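Reuse shelves in small towns: what we learned in Barta
Speaker notes, afternoon session

1. Opening (slow down, look at the room)
Good afternoon. I come from Barta, a town with 2,000 people and one shop. I will speak about how we give away things we do not need any more. Please keep your questions for the end, my English is better when I am not interrupted.

2. How it started
The idea came from Ukside, where they keep a shelf behind the library. We visited them in March and copied almost everything, also the mistakes. Our first shelf was outdoors — the books did not survive the spring.
Pause here. People usually laugh.

3. What people bring
Mostly kitchen things and tools. Plates go quickly, single bowls go slowly. In the first year about 800 objects passed through the shelf. Clothes we do not accept, they need too much space.
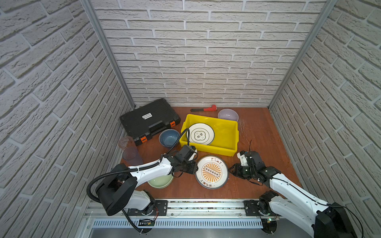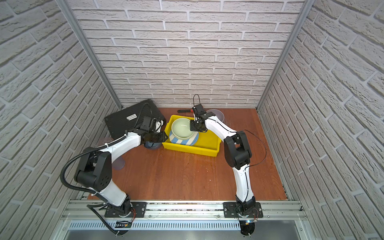 4. The rules
- Bring it clean.
- Take what you will use, and no more than you can carry.
- Electrical things go to the Hekska repair evening first.
- What stays for 11 weeks goes to the recycling yard.
The last rule caused many arguments. Say this openly.

5. Money
We spent 200 euros on wood and paint. The room is free, the town lends it to us. Fumamstead pays rent for theirs, and they asked me to mention that it is difficult.

6. To finish
If you want to begin, begin with one shelf and a dry wall. I have copies of our rules on the table near the door — take one, they are also free.

Contact: Hekska Reuse Group, Barta | © Hekska | Back to top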